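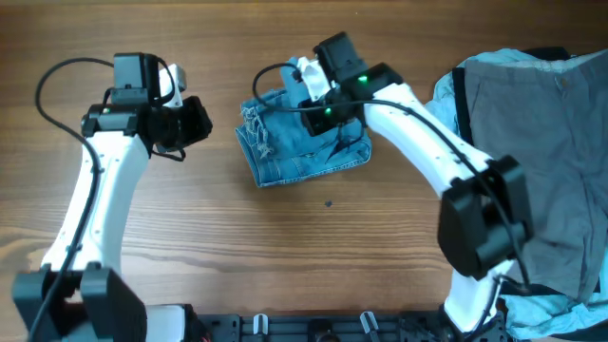 4. Comparing finger sets on a two-arm bench

Use this section when you have a new finger set and want to know how it holds cloth compared with the set you already use. It assumes both arms are on the rail and have been through the start-up check in section 3.

You will need the two finger sets (the notes below use Pelano and Vultberg), a 2 mm hex key, a few garments of mixed weight and a copy of the Pearce log sheet.

4.1 Fitting the fingers

1. Switch off both arms and wait for the lights on the grippers to go out.
2. Undo the screws at the root of the finger and slide it off.
3. Fit the new finger and tighten the screws by hand.
4. Check that the gripper cable still has a free loop. Move the wrist by hand to both ends of its travel.

Caution: A cable pulled tight at full reach can work out of its socket. Leave more slack than you think you need.

5. Switch on and run Jaw Zero from the Modstead menu. Do this after every finger change, even if you are refitting the same part.

4.2 Running the trial

1. Clear the middle of the table and put waiting garments to one side.
2. Fold a pair of denim shorts into a compact bundle and place it within reach of the arm under test.
3. Park the other arm with its gripper open, clear of the cloth.
4. Set grip force to 66 and close the jaw on the upper edge of the bundle.
5. Lift, hold for 3 seconds and lower.
6. Write down held, slipped or missed. Do not repeat a missed grip without logging it.
7. Repeat with lighter cloth, such as a shirt, at the same force.

Note: Frayed hems give uneven results. Keep the jaw on a folded edge or a seam, and use the same spot for both finger sets.

Caution: Keep hands off the table while either arm is powered. The parked arm can still move if the controller restarts.

4.3 Reading the results

Do almost 200 lifts per finger set before you compare them. Shorter runs mostly show how well the cloth was placed. If one set slips on denim only, raise the force by 2 and run the denim again.

Send completed log sheets to Sheldon Fraser.

Section last revised 10/21/25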